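Reading thread, because I finished Flivinby last night at an hour I'm not proud of and I need to talk about it!

It's the new Barnabás Kovács, 183 pages, and I swear I only meant to read the first chapter while the pasta water boiled. I ate at ten.

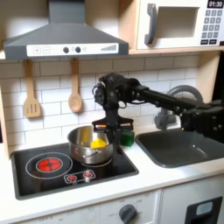
Photo: Sándor Vörös

Setup, no spoilers. Rai comes back to the town where she grew up to clear out her aunt's house and finds 40 letters, all to the same man, none of them mailed. He still lives two doors down (!!)

The first 80 pages are slow. I know people who gave up there. Please don't. The chapter with the ferry is where it all starts to tighten and after that I couldn't put it down.

I guessed the brother. I did not guess the neighbor. I went back and reread the April chapters and it's all right there, I just wasn't paying attention.
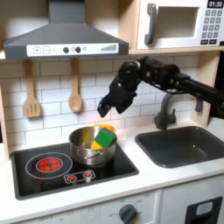 Green, yellow and orange blocks in the pot.

Small gripe: the ending. Kovács gives you almost everything and then skips the one conversation I'd been waiting for since the funeral. My sister loved that. I threw a cushion.

If you liked his last one, Sudside, this is quieter and a lot sadder, with fewer people to keep track of (thank you). I'd start with this one if you're new to him.

Four stars from me, maybe four and a half on a good day. My copy is from Istgate Books and they still had a few on the front table, paperback only.

Who else has read it? Tell me what you think was in the last letter, but put SPOILER first, my mom reads these.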